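손잡이형 그리퍼 시연 수집

손잡이형 그리퍼 시연 수집은 사람이 그리퍼 모양의 도구를 손에 들고 직접 작업을 하면서, 로봇 학습에 쓸 예시를 모으는 방법이다. 로봇 팔을 원격으로 조종하는 방법과 달리 수집 장소에 로봇 본체가 없어도 된다. 도구에 달린 카메라가 손가락 앞의 모습을 기록하고, 나중에 이 영상에서 도구의 위치와 손가락이 벌어진 폭을 계산한다. 이렇게 얻은 기록 한 번분을 보통 에피소드라고 부른다.

개요

모방 학습에서는 관측과 행동이 짝을 이룬 자료가 필요하다. 손잡이형 그리퍼에서 관측은 도구 카메라의 영상이고, 행동은 도구의 이동과 회전, 그리고 손가락의 열림과 닫힘이다. 도구의 손가락을 로봇에 붙이는 손가락과 같은 모양으로 만들면, 사람이 모은 영상과 로봇이 보는 영상의 차이가 작아진다. 이 때문에 여러 수집 계획에서는 도구와 로봇이 같은 손가락 부품을 사용한다.

카메라에는 시야가 넓은 어안 렌즈를 쓰는 경우가 많다. 물체가 손가락에 가려져도 주변의 책상, 벽, 천장이 함께 찍히므로 위치 추정에 도움이 된다. 대신 직선이 휘어져 보이기 때문에 렌즈 보정이 먼저 필요하다.

장비

기본 장비는 손가락 두 개가 있는 그리퍼, 카메라, 그리고 손잡이이다. 양손 작업에서는 같은 도구를 두 개 사용한다. 도구 위쪽에 흑백 사각 표식을 붙이면 다른 카메라에서 그 도구의 자세를 구할 수 있고, 두 도구 사이의 상대 위치도 확인하기 쉽다. 수집자가 머리에 카메라를 착용하는 구성도 있다. 머리 카메라는 작업대 전체와 양손을 함께 기록하며, 도구 카메라의 좁은 작업 영역을 보충한다.

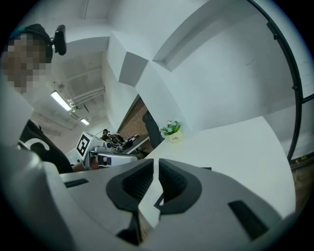

손잡이형 그리퍼로 찍은 작업실. 왼쪽 수집자는 머리에 카메라를 착용하고 있으며, 다른 그리퍼 위의 흰색 장치에 흑백 사각 표식이 있다.

수집 절차

수집은 보통 장소 등록에서 시작한다. 수집자는 도구를 들고 작업대 주위를 천천히 움직여 공간의 지도를 만든다. 다음으로 손가락을 완전히 열고 완전히 닫는 동작을 기록하여 폭의 기준을 정한다. 그 후에 과제별로 에피소드를 녹화한다. 에피소드의 시작과 끝에서 도구를 잠시 멈추면 나중에 구간을 나누기가 편하다.

카메라가 여러 대일 때는 시간을 맞추는 작업도 해야 한다. 같은 시간 코드를 모든 카메라에 보여 주거나, 녹화 시작 때 짧은 신호를 넣는 방법이 사용된다. 시간이 어긋난 자료로 학습하면 물체에 닿기 전에 손가락을 닫는 동작이 나올 수 있다.

사례

스카른사이드(Skarnside)의 작업실에서 진행된 엘러(Eler) 계획은 정리와 포장 과제를 대상으로 하였다. 즐레이카 호샤(Zuleica Rocha)가 과제 목록을 만들었고, 후베르트 브조좁스카(Hubert Brzozowska)가 위치 추정과 검수를 맡았다. 이 계획에서는 과제 43개를 정하고, 과제마다 40회를 녹화하였다. 녹화 한 번의 길이는 약 20초였다. 검수를 통과한 에피소드는 모두 1,692개이며, 나머지는 위치 추정이 중간에 끊어져 제외되었다. 검수 기준은 이후 팔리스(Pallis) 자료집에도 적용되었다.

품질 관리

흔한 문제는 흰 벽이나 빈 책상만 오래 보이는 구간이다. 특징점이 적으면 도구의 이동 경로가 갑자기 튀거나 끊어진다. 빠른 회전으로 인한 흐림과 형광등의 깜박임도 오차의 원인이 된다. 조명은 노출 시간을 조절하여 어느 정도 대응할 수 있다.

사람의 얼굴이 찍힌 영상은 배포 전에 모자이크 처리를 한다. 넓은 렌즈는 수집자 본인뿐만 아니라 뒤에서 일하는 사람까지 기록하므로, 처리는 모든 카메라의 영상에 대해 해야 한다.

한계

사람의 팔은 로봇 팔보다 자유롭게 움직인다. 따라서 수집된 동작 중 일부는 로봇의 관절 범위나 속도를 넘으며, 학습 전에 이런 동작을 걸러야 한다. 또한 도구에 힘 센서가 없으면 물체를 얼마나 세게 잡았는지 알 수 없다. 데프레(Després) 방식이라고 불리는 변형에서는 손가락 안쪽에 압력 센서를 넣어 이 정보를 함께 저장한다.

같이 보기

모방 학습
원격 조종
어안 렌즈
동시적 위치 추정 및 지도 작성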